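Speaker notes – "What the Fence Is For: Watching a Park Get Built"
Slot is 40 minutes with questions. Wednesday, after lunch, so expect sleepers.

Slide 1. Title

Wait for the door to stop banging. Say hello. Thank Bergþóra Vídalín for the introduction, whatever it turned out to be. Last year she introduced me as "a man who photographs plywood," and I've had worse on a name tag.

Say who I am: I write construction updates about Skomum, a theme park most people in this room have been to once, with somebody else's children. I've been doing it for nine years. I have an annual pass and a stepladder I am no longer allowed to bring.

Slide 2. The fence

Ask for hands: who has ever peered through a construction fence at a park? Then: who did it while their family waited by the churro cart? Leave room for the second laugh, if there's a first one.

Main idea to plant early. A park fence has two jobs. It keeps people off the site, and it tells them something is coming. The second job gets all the money. Juhl, the old mine train at Skomum, was behind a plain green fence for its first winter. Then somebody painted it with miners, and that weekend the path was so full they had to move a popcorn stand.

Don't get into the popcorn stand. It takes six minutes and it isn't that good.

Slide 3. What I'm going to cover

Kurkley, the new coaster. Why track color sets off more arguments than track layout. Permits, briefly, I promise. Then how to run an update site without becoming a rumor mill, or at least without becoming a bad one.

Slide 4. Kurkley, the short history

Keep this moving. Half the room knows it better than I do and will correct me from row three.

– Old bumper car building closed in January with no announcement. The sign said "resting."
– Fence went up the same night. Resting buildings don't usually need a fence.
– First footers poured in spring. I called them planters on the site. I have never been allowed to forget the planters.
– First supports arrived on trucks in fall, on the far service road, at six in the morning. I was there. So was Troels Skov, who had brought a chair.

Mention that Troels and I run competing sites and have agreed on one thing in nine years, and that was where to get breakfast.

Slide 5. Height

The permit lists a structure height of 100 feet. The forums had decided on 305. I'd like to say the permit ended the discussion. The forums decided the permit was a decoy.

Point to make here, and slow down for it: people aren't lying when they do this. They want the big thing. If you write updates, you are constantly letting down people who were very happy a minute ago. Get used to the feeling. Write the real number in the first paragraph and don't bury it under a photo of a crane.

(If someone asks whether it could be extended later: anything could be extended later. I could be extended later.)

Slide 6. Color

Kurkley's track came in a shade the park calls "Evening Copper." I'd call it brown. My most-read post ever is the one where I called it brown. It has 899 comments, and I have read them all so that you never need to. One was from a house painter who was very helpful about undercoats. The rest were about my character.

Lesson for the room: layout arguments need knowledge, color arguments only need eyes. If you want a quiet week, post about drainage.

Slide 7. Permits

I promised brief. Three things to look for.

The date it was filed, which tells you when they got serious. The name of the contractor, which often tells you what kind of ride it is before the park does. And the parking plan, which everyone skips. A park that adds parking expects a crowd. A park that adds no parking has either lost faith or has plans for a shuttle bus, and you'll hear about the shuttle bus soon enough.

The clerk's window in Pestby closes for lunch when the clerk is hungry. Bring a book and be nice. I've seen update people be rude at that window, and I've seen how long their copies took.

Slide 8. The Pestby tower story

Tell this one without notes if possible. In case I blank:

The view from the parking deck in Pestby was the best there was. You could see the whole back half of the site, the lift hill, the maintenance shed, a fair amount of the staff smoking area. I posted from there every week. Then the park put up a billboard for the hotel, right across it. I complained in print. A reader pointed out that the billboard was for the hotel's "unmatched construction views." Rooms on the fourth floor and up.

I booked a room. I'm not proud. The view is very good.

Slide 9. Testing

First thing to say is that a train going around a track is the least informative stage of any project and gets the most traffic. By the time there's a train, all the decisions worth writing about were made a year before, in a trailer, by people eating sandwiches.

That said, I cried a little at Kurkley's first lift. Troels says it was the wind. I'm letting him have that.

Explain the water dummies for anyone new: plastic torsos filled with water, strapped into the seats to stand in for riders. They come back looking better rested than I do. 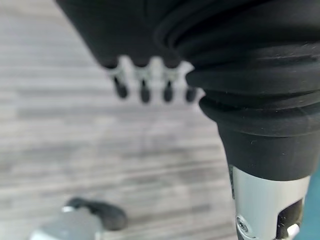
Second thing. Testing is where the rumors get mean. A train stops on the lift and by dinner the ride is "cursed." Trains stop on lifts during testing because stopping is one of the things being tested. I now keep one sentence ready to paste under these comments, and it goes: "It is supposed to do that." I paste it without adding anything. The temptation to add something is strong, and I usually go for a walk.

If I'm short on time, skip to slide 11. If I'm very short on time, skip to the thank-you and look confident.

Slide 10. What I got wrong

Read these out flat. Don't rush, people like this part.

– The planters.
– The "second station" that was a restroom. It's a lovely restroom.
– The opening month. Four times.
– A long post on the meaning of some spray paint marks on the walkway. They marked a water pipe. The man who sprayed them wrote in to say so, and was kinder than he had to be.

I leave all of these up, with a note at the top giving the correction and the day I made it. My traffic didn't suffer. The restroom post still does well.

Slide 11. Running a site

Practical stuff, for the few who came for it.

Stand in the same spots each visit. A dull photo from the same corner every week is worth more than one nice one from somewhere new. Write down the spot, too. "By the bench" is no use once they move the bench, and they will move the bench.

Say what you saw, then what you think, and leave a gap between them. I use a blank line. Troels uses italics, and we've stopped discussing it.

Don't wave at the crew. They're at work. If they wave first, fine, wave back, one hand.

Don't publish staff faces or plate numbers. Don't climb anything. I mentioned the stepladder.

Slide 12. Opening day

Kurkley opened on a gray morning with a ribbon, a brass band and a short speech that thanked the weather. I was in the second row. The man in front of me had been following the updates since the beginning and told me they were the best thing about the whole project. He meant Troels's.

The fence came down that same week. I went back later to the path where I'd stood for most of two years, and there was a planter in my spot. An actual one this time, with a shrub in it. I've posted a photo and an update on the shrub.

Slide 13. Thanks and questions

Thank the organizers, Bergþóra, and the clerk in Pestby. Take questions. Repeat each one into the microphone, since the back row complained last year.

Likely ones: What's next at Skomum? (There's a fence behind the carousel. It's green. I know nothing.) Is the brown growing on me? (No.) Will you ever join forces with Troels? (He's in row three. Ask him.)

Pick up the clicker on the way out. It belongs to the room.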